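Product Review: Gikar Tabletop Arm with Slotted Finger Gripper
Prepared by Monique Charpentier, Equipment Evaluation Office

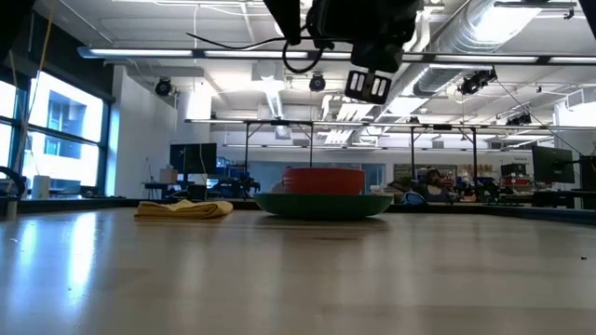

Scope of the review

The Gikar is a single-arm package sold by Pavico for light handling work on a table. The package consists of the arm, a two-finger gripper, the control box and one year of access to the Steltach software. Our office was asked to judge whether it suits the training kitchens, where the daily work consists of stacking bowls and plates, moving folded cloths and clearing a surface between sessions. Heavier lifting was outside the scope of this review.

Testing took place in May. Valentin Vidal ran the trials and Sandrine Leblanc kept the log. The standard layout used a red bowl on a green plate, with a folded yellow cloth to the left of the plate and bare tabletop between the two. Each task was run 50 times from a written starting position.

Installation

Pavico delivers the arm assembled. Mounting it overhead required two people and one full morning. The printed guide is clear on bolts and clearances but gives a single paragraph to cable routing, and that paragraph assumes a floor mount. Buyers who intend to hang the arm should ask for the separate overhead sheet, which Pavico sent us on request and which should be in the box.

The software was installed without difficulty. Calibration must be repeated whenever the arm is remounted and took 26 minutes on our first attempt. Later attempts were shorter.

Handling of dishes

Lifting the bowl from the plate was the strongest result. The arm completed the task in 47 of the 50 runs. The three failures all occurred when the fingers closed too high on the side of the bowl. Lowering the grip point in the software corrected this, and the error did not return during the remaining trials.

The plate was more difficult. Its low, flared rim leaves little room for a finger underneath, and the arm succeeded in 33 runs. Most failures were harmless: the fingers slid off the rim and the arm stopped and reported a missed grip. In two cases the plate was pushed several inches across the table before the arm stopped. Sites that use shallow dishes should set the force limit below the factory value.

Handling of cloth

The arm can pick up a folded cloth and place it elsewhere on the table. It does not reliably keep the folds. When the fingers took only the top layer, the stack opened as it was raised. Bastien Masson repeated the task with the cloth turned a quarter turn and obtained better placement, although the result still varied with the way the cloth had been folded beforehand. The sales material lists "soft items" without further detail. We would ask Pavico to state what was tested.

Effect of lighting

Our table has a glossy finish and stands near a large window. The Steltach software twice marked a reflection on the wood as an object during bright daylight. The arm did not move toward it, but the run had to be restarted by hand. Reducing the exposure setting resolved the matter. The manual mentions shiny tables only in an appendix.

Noise, safety and support

Staff at nearby desks reported no disturbance. The stop button is easy to reach, and the arm held its position each time the button was pressed. A support request sent on a Thursday was answered the next morning by Waraporn Sriwong of Pavico, who supplied a corrected settings file.

Comparison

The Baudry arm, reviewed by this office last year, costs less and handles plates better with its wider fingers. Its software is harder to learn, and our staff needed outside help to write new tasks. With the Gikar, two staff members with no earlier training each wrote a working task on the first day.

Rating: 70 out of 100

Recommendation

The Gikar is approved for purchase by departments that handle bowls, cups and similar items of moderate height. It is not approved at present for unattended work with cloth. The office will review the cloth results again when Pavico releases the soft finger pads listed in its catalog.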